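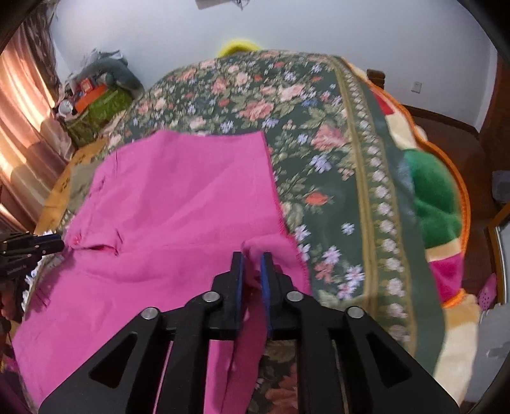
Clothing is most of what a small laundry handles, and most of what it gets wrong. Before any talk of water or soap you need to know how a piece of cloth was put together. Start at the seams. A bright pink piece with a darker pink stitched seam down one side, say, has two shades to think about, cloth and stitching, and they may not fade at the same speed. Note the creases too, even faint ones running on the diagonal. Write it on the ticket. Then go on to the fiber.

Contents Previous Next Chapter 4 Glossary Index

Chapter 4. Sorting and Intake

What you need from this chapter: how to read a seam, how to fill out an intake ticket, when to refuse a piece. Fiber tests come in Chapter 5, don't skip ahead.

4.1 Why intake comes first

Trinidad Marquez ran the wash floor at Redell, a mid-size laundry in Lodedwood, and kept every complaint slip in a shoe box. One June she went through the box. 1,021 slips. Dye bleed, shrinkage, lost buttons, wrong bag. Most of them could be traced to the counter. Wrong pile, no note, a stain nobody marked. The machines were mostly fine.

Her fix was plain. Every piece gets opened out flat on the table, front then back. Thirty seconds a piece, no more. Slow at first, then you stop noticing it.

4.2 The ticket

Eight lines. Color, fiber if the label says, seams, closures, stains, old damage, customer's request, your initials. Fill them in that order. Leave nothing blank; a dash means you looked and found none. A blank line means you forgot, and the wash floor will send it back.

Stains: say where as well as what. "Left cuff, brown" is usable. "Dirty" is not. Don't guess at coffee or blood unless the customer tells you.

4.3 Piles

Two systems are in common use. The Åberg sort goes by color first, then weight. The Brolberg sort goes by weight first and splits color after. Åberg is easier to teach and suits a shop doing under 50 bags a day. Above that, the Brolberg way keeps the dryers even, heavy things with heavy things, and you loose less time at the far end.

Either one works. Mixing them dosen't. Pick one, post it over the table, and make the evening shift use the same one as the morning.

Key terms: intake, ticket, bleed, closure, weight class. Definitions in the glossary. Now the Åberg sort, step by step, with whites first.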